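Zulska 2 review: handle-reaching policies in simulation

Reviewed by I-hsuan Lam, 2019-07-04

Zulska 2 trains a two-arm reaching policy from rendered views only. I ran it on the Hesum room set with 800 demonstrations.

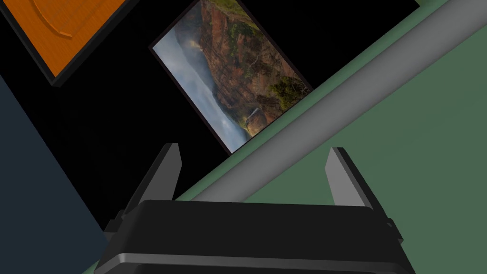 Training took some 20 hours on one card. The Surdu baseline needed 2,000 demonstrations to match it on approach error.

Wrist views matter more than the body view; dropping them doubled the error.
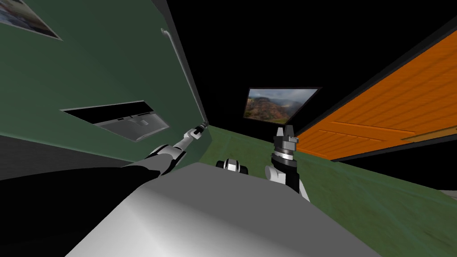
Does it need depth input?
Color alone is enough for the approach, but grasp closure improves with depth.

Weak points: slow resets, thin logging.

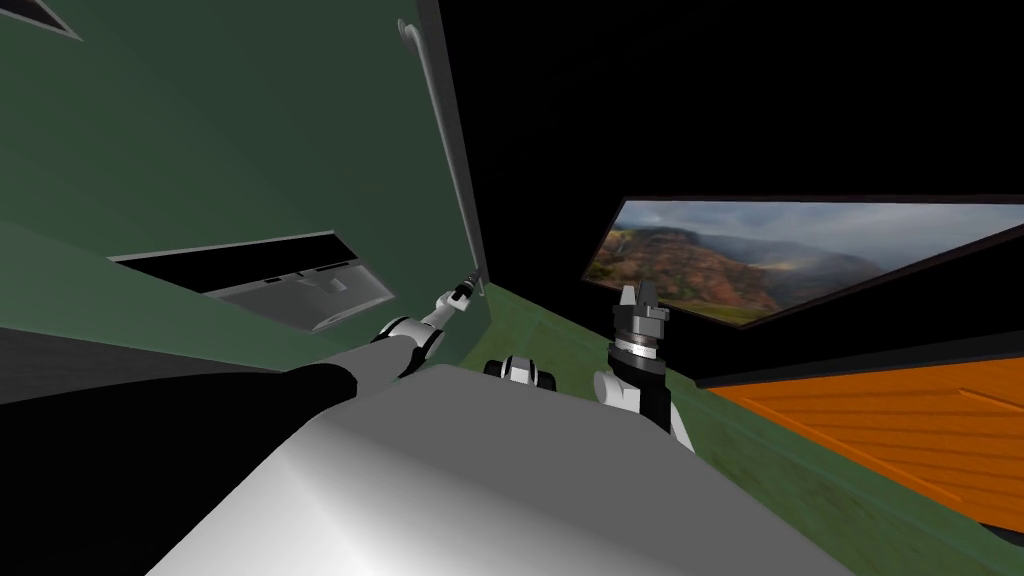 Verdict

Good for approach studies. For full pulls I still use Jumevo.
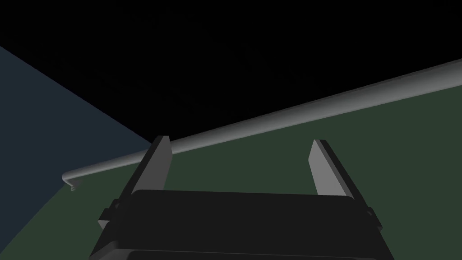
Wrist view, jaws open, gray rod beyond.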